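Workshop notebook, Ostwood after-school science and engineering club
19th January

Long one tonight, sorry, but I promised Gertraud I'd write up the circuits session while I could still read my own scribbles. The short version is that the kids loved it, the battery holders are terrible, and we need a better plan for the coding group before the summer thing in July.

We did the Dumby board for the first time. (For anyone new: Dumby is our little practice board, just a battery, a switch, a buzzer and two LEDs, no chip on it at all. Josefien named it and I've stopped arguing.) I was going to talk through series and parallel first and then hand the boards out. Bad idea, dropped it after a minute! They wanted to touch things. So I gave them the boards and wrote one question on the whiteboard, "can you make one light stay on when you pull the other one out?", and let them get on with it. Much better. One girl had it working before I'd sat down, then spent the rest of the session going table to table telling people they were close.
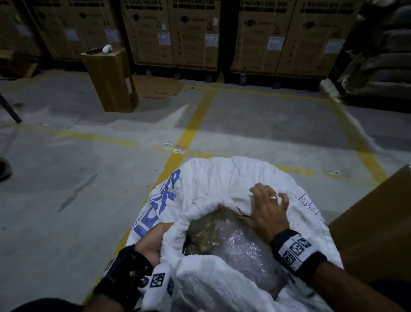

What went wrong

Battery holders. The springs on the cheap ones bend if you look at them sideways, and once the spring's bent the buzzer cuts in and out and the kids think they've wired it wrong. I had one boy take his whole circuit apart twice, poor thing, when it was fine all along. I've bent the worst springs back with pliers but that won't last. Noemí says Clarnov do one with a flat metal tab and she'll bring a sample in. If it's any good let's switch over completely, I don't want two kinds in the same drawer.

Also the LEDs. I'd put 100 ohm resistors in the kits and the red ones were really bright, almost unpleasant in a dim room. Go higher next time. I keep meaning to sort the resistor box and I keep not doing it.

And the timing was off. I'd allowed far too little for putting away, so I was still picking wire ends out of the carpet when Geert came to lock up. He was very nice about it. He stayed and talked about the old radio kits his shop used to sell (the Dijkstra ones with the spring terminals, does anyone still have one?) and I think we should steal that idea. Spring terminals, no soldering, fat wires that little fingers can hold. I'd love to try it on a bit of scrap board.

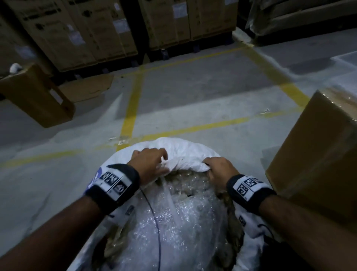

Coding group next. Gijs has 4 laptops that will run the block editor without falling over, and more kids than that, so they're pairing up. Pairing is fine in theory, but in practice one drives and the other draws on the desk. He's going to try swapping every time a program runs, whether it worked or not. I like that, it means the person who broke it isn't always the person who has to fix it!

To do before next session:
- flat tab sample from Noemí
- bigger resistors in all the kits
- ask Josefien for the spare buzzers
- draw up the spring terminal board, even badly
- stop ten minutes early, and mean it

Gertraud asked whether we should give the older ones something harder, maybe a light sensor. Yes please, but I'd like to see them do the two-LED question on paper first. Some of them got there by poking at it and couldn't tell me why. I'll print a sheet with blank boards on it and see what they draw.

Comments

Noemí Espinoza: Sample's in my bag. The tab is stiffer than I expected, you may need to help the younger ones get the battery in.

Gijs Goossens: Tried the swapping with my own two at home. Lots of shouting, but they finished the maze.

Geert Dijkstra: I've got one of those kits in the attic. Missing the dial. Will look on Sunday.

Search this notebook
Enter keywords Go

Contact the Ostwood club | © Ostwood after-school club | Back to top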